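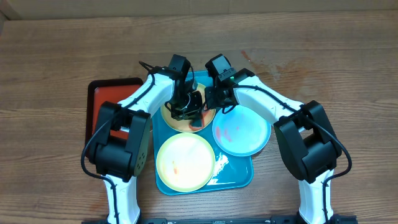
Chapitre 2. Retrait et gonflement du bois

2.1 Point de saturation des fibres
Le bois échange de l'eau avec l'air ambiant jusqu'à l'équilibre hygroscopique. Les variations dimensionnelles n'apparaissent qu'en dessous du point de saturation des fibres, pris ici égal à 26 % d'humidité.

2.2 Anisotropie
Retrait axial : négligé dans les calculs du cours. Le retrait tangentiel dépasse le retrait radial, d'où le tuilage des planches débitées sur dosse.

2.3 Application
Un plateau massif se fixe au piétement par taquets coulissants ou trous oblongs. Le collage en plein sur une traverse perpendiculaire au fil est à proscrire.

Exercice à remettre à V. Eglītis en juin : éprouvettes Olstead, série 2.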